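Cheetham School of Building Studies
Doors and Access, Unit 2: Opening Force

Students are required to understand how the force needed to open a door is measured and recorded. For the purposes of this unit, the limit is taken as 30 newtons at the start of travel. Readings should be made at the handle, at right angles to the door, and repeated after the closer has been adjusted.

Manual doors must have a clear space of 300 mm beside the leading edge. Coursework should be given to Natalie Bloxham by the end of October and must not exceed 20 pages. 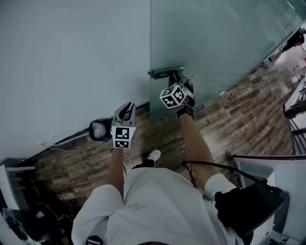 Ritva Kuusisto: Could the notes also state whether the closer should be tested with the latch held back? The two methods gave my group quite different readings.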